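Tranwood Cell Planner
Simulation licence for gripper selection and budgeting

Most people buy a gripper first and find out what it can't pick up second. The Tranwood Cell Planner lets you do the finding out on screen, where a bad choice costs you an afternoon and a biscuit. Load a robot, scatter some awkward objects on a table and see whether a parallel-jaw gripper is the right thing to put in the budget or merely the cheapest line on it.

Smooth, tapered shapes are a good place to start, as they have ended more purchasing arguments than any spreadsheet. 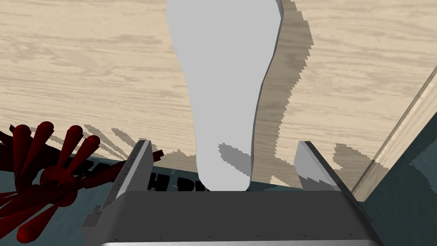 What you get
2 seats, moved between computers as often as you like
4 gripper models, all with adjustable opening
Wood and textured table surfaces
Hard shadows, left a bit jagged so the thing runs on the laptop you already own
A costing sheet that remembers cables, which yours may not

Planning the reach
Wrist view is included with every licence. Use it to check the gap between the fingers before you settle on part sizes, and do it with the jaws fully open. Brochure openings are measured by optimists.

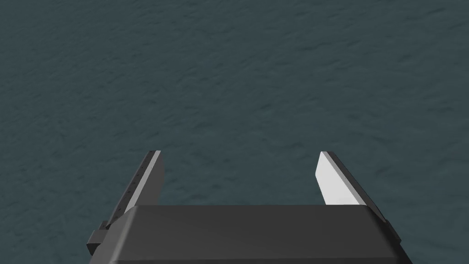 Wrist view, jaws open over the textured surface.

Price and delivery
The licence is 400 euros a year, from Hosville or through our reseller Căpraru. The Niltanska arm pack is sold separately, we're afraid, and always has been. Download links go out on the next working day. Orders placed in November tend to come from departments with money to lose by Christmas, so please allow an extra 2 days then.

Prices checked Wednesday, June 16, 2021.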